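Section 4: Lighting and Railings

Read this section before you hang any Pumus pendant lamp over an open stairwell or mezzanine.

1. Switch off the room circuit at the panel.
2. Mark the hanging points. Lamps in a cluster can hang at different heights – leave at least 10 inches between shades.

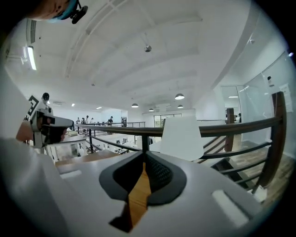
3. Keep each shade clear of the air conditioner outlet. Moving air will make a lamp swing.
4. Restore power and test each lamp for 300 seconds.

CAUTION: Do not stand on the handrail or lean a ladder against it.

Next, check the upper-level railing.

5. Push on each post by hand. If one moves, tighten its base bolts.
6. Wipe the handrail with a damp cloth – no solvents.
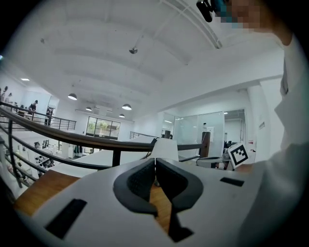
Fig. 4-2. Curved handrail and wooden post, mezzanine level.

NOTE: Order replacement post bolts as part 907.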